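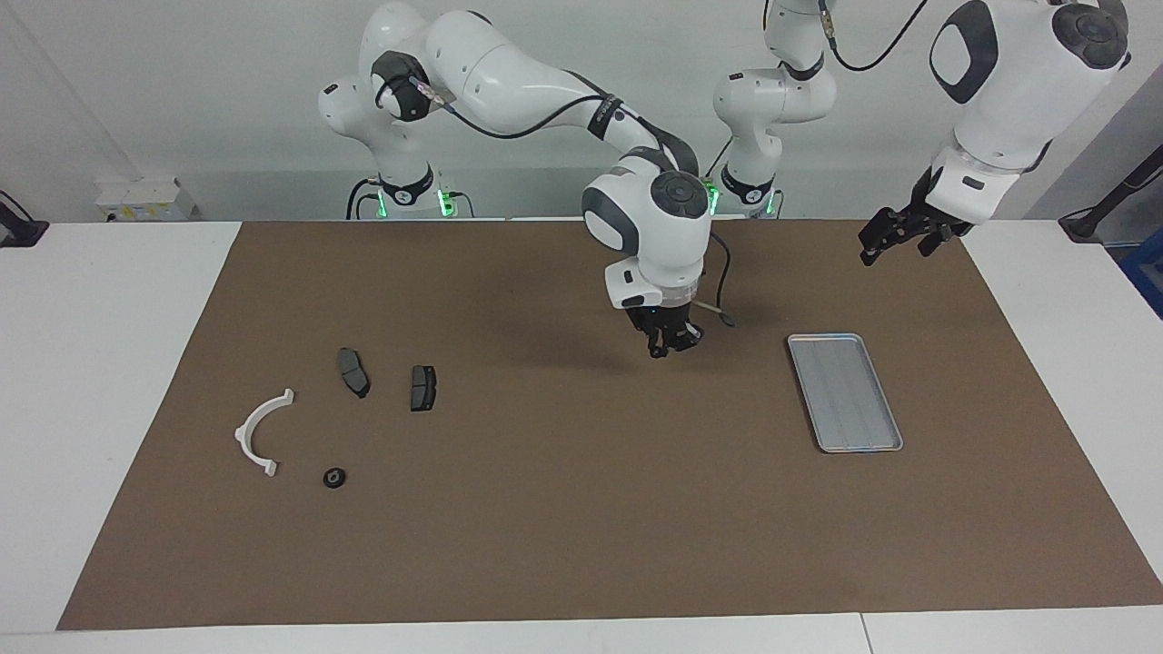

**Software engineer, two-arm manipulation. Tanui, Lerkstead. Start June if you can.**

Posted 2 May 2021. Will come down when filled, so if you're reading it we're still looking.

Short version: we write the software that gets two arms sharing one table to pick loose car parts and put them in trays the right way up. Brake pads, brackets, bushings, whatever the customer's parts bench throws at us. We need another person on planning and control, with enough perception to be dangerous. Permanent role, full time, in Lerkstead, with some days from home once you've got the hang of the cells.

Long version follows. Written fast between test runs, sorry for the state of it.

## What we make

The product is called Navirura. It's the layer between "there are parts on the mat" and "the arms are moving". Takes camera input, works out what's there and how it's lying, decides which arm goes first, plans both paths so they don't meet in the middle, runs the grasp, checks it, goes again. Plus all the tooling around that: logging, replay, calibration, a viewer that half the team hates and the other half wrote.

Customers are parts refurbishers and kit packers mostly. Small runs, lots of changeovers. They can't afford a fixture for every part and don't want to hear the word "fixture" from us. Parts turn up lying however they like and the software copes, or it stops and says why. The second one matters as much as the first to us.

## What you'd be working on

Roughly in order of how much it's hurting right now.

**Dual-arm planning.** Our planner treats the pair as one big robot when they're close and two separate robots when they're not. The switch between the two modes is where most of our bugs live. You'd own that switch. There's a half-finished branch that replaces it with a shared time-window reservation scheme, quite promising, nobody's had a clear month to finish it. You'd get the clear month.

**Cable-aware motion.** Wrist and elbow cables snag. At the moment we penalise wrist rotation with a number someone picked by feel. We'd like a proper model, or at least a number picked by something better than feel.

**Pose estimation on boring parts.** Dark friction material on one side, shiny edge on the other. White plastic on a bright day. Small black rubber things with a hole in them, where the hole is sometimes the only feature you get. Metal trays with ribbed bottoms that send stereo depth a bit silly. The models are decent on most of this, the confidence estimates are not. We need someone who gets annoyed by badly calibrated confidence.

**Grasp checks.** Two-fingered grippers, so a fair bit of what we know about a grasp comes from finger position and motor current. Works okay for a pad. Less okay for a thin curved bracket that can rotate between the fingers on the way over. Ideas welcome, including ones that involve the second arm.

**Placement.** Picking gets all the attention, placing gets all the complaints. Tray isn't square to the table, tray got nudged, part's in the hand at an angle, rim's in the way. We re-detect the tray before each place now. It's slow. Make it less slow without making it wrong.

**Replay and tooling.** Every run gets recorded and can be played back through any version of the stack. The regression set is 712 recorded runs and it goes through overnight. It used to finish before people got in. It doesn't any more. Somebody should fix that and it could be you, first week, instant hero.

## The stack

C++ for anything in the control loop and most of the planner. Python for perception, training, test harnesses and glue. Linux throughout, real-time kernel on the cell machines. ROS in places, being slowly pushed to the edges, please don't start a fight about it in the interview (we've had that fight). Motion constraints in a small config language Kiprono wrote and will defend. Git, code review on everything, continuous integration that's fine on a good day.

Simulation is used for planner work. For contact we go to the hardware. There's a test cell close to the desks and you can book it, or just ask whoever's on it.

## You

Some of these, please:

- Solid modern C++. You've written something with a deadline in the loop and know what happens when it's missed.
- Motion planning or trajectory optimisation on a real arm. Any arm, doesn't need to be two.
- Comfortable with transforms. Really comfortable. If a frame's wrong you'd find it in an afternoon and not a fortnight.
- Python good enough that other people can read it.
- You write down what you tried, including what didn't work.

Handy, won't hold it against you if missing:

- Hand-eye calibration, particularly with fixed cameras looking across the workspace
- Impedance or force control
- Training pose or segmentation networks on small datasets
- Having supported something at a customer site over the phone while they're cross with you
- Task-level planning, behaviour trees, state machines that haven't turned into soup

Degree: not fussed. Plenty of us have one, some don't. Years of experience: the pay band assumes around mid-level but we'd stretch either way for the right person. If you've come out of a mining automation job, or farm machinery, or games, and the above sounds like your kind of problem, put in for it. Games people have done well here. Something about collision checking.

Not a fit if you want to only do research. We read papers and steal from them, and every so often somebody writes one, but the work is getting the thing to run all shift on someone else's floor.

## Who you'd work with

Engineering is small. Pendo Kombo runs the manipulation group and would be your manager. She's hands on, writes planner code most days, reviews quickly and bluntly. Kiprono Kaijage looks after control and the safety side, so anything touching speed limits or stop behaviour goes past him before it goes on an arm. No exceptions, including for Pendo.

Perception folk sit with us. Mechanical is across the corridor, they'll make you a bracket if you ask before lunch.

The other office is Destholm, where install and support are. You'd go over for commissionings now and then, expect 3 or so trips in your first year, usually a couple of nights. Travel's booked and paid, and time on site counts as work time including the drive.

## What a week looks like

Short standup, cell bookings sorted. Then mostly you and your branch. One afternoon's set aside for running everyone's changes together on the hardware, which is loud and takes longer than planned. Support questions from Destholm come in whenever. There's a roster for those so it's not always the same person getting pulled off their work. You'd go on the roster after probation.

We don't do weekend releases. We did one once.

## Pay and the rest

- Salary in the published band for the role, ask and we'll send it before you bother applying. Super on top.
- Standard annual leave plus the shutdown over Christmas, which doesn't come out of your leave
- Flexible hours. Core time is the middle of the day, rest is yours to arrange
- Relocation help to Lerkstead. It's a decent amount, talk to us
- Work laptop of your choosing within reason, and a desktop with a proper graphics card if you're doing perception
- Training budget, conferneces when they're running again
- Bike storage, parking's free but tight

Part time: would consider four days. Job share, open to hearing a pitch. Fully remote doesn't work for this one, too much of it is stood next to the arms with a hand near the stop button.

You'll need the right to work in Australia already, sorry. We've looked into sponsoring and can't do it this year.

## How to apply

Send to Pendo Kombo through the Tanui careers page, reference **NAV-33**. Please put the refernce on or it lands in the wrong pile and sits there.

What we want from you:

1. A CV. Two pages is plenty.
2. A paragraph or so on a bug you chased on physical hardware. What you thought it was, what it was. Skip the polish.
3. Code if you've got some you can share. If it's all locked up at work, no drama, say so.

No cover letter. We don't read them properly and it feels rude to ask for one.

## What happens then

Phone chat with Pendo, half an hour. Then a day or part of a day here: you pair with someone on a real ticket, usually a planner log where the arms stopped and we want to know why. You get the replay viewer, the source and a person to ask. It's paid at a day rate. Lunch in the middle. You meet Kiprono and have a go at jogging an arm if you've never done it.

There's no whiteboard test and no take-home. We ring you with a yes or no inside 2 weeks of the visit, and if it's no we'll tell you the reason if you'd like it.

If you need anything set up differently (access, timing, doing the chat in writing first, whatever) tell us and we'll sort it. Cells have sitting-height controls and the building's step-free from the car park side.

Applications get read as they come in, so earlier is better. Not applying but know someone? Forward it on. Recruiters, please don't ring, we've got one already and she's good.

Questions about the control side can go straight to Kiprono, same careers page, same reference, mark it "for KK". He's slow on email the week of an install but he does answer.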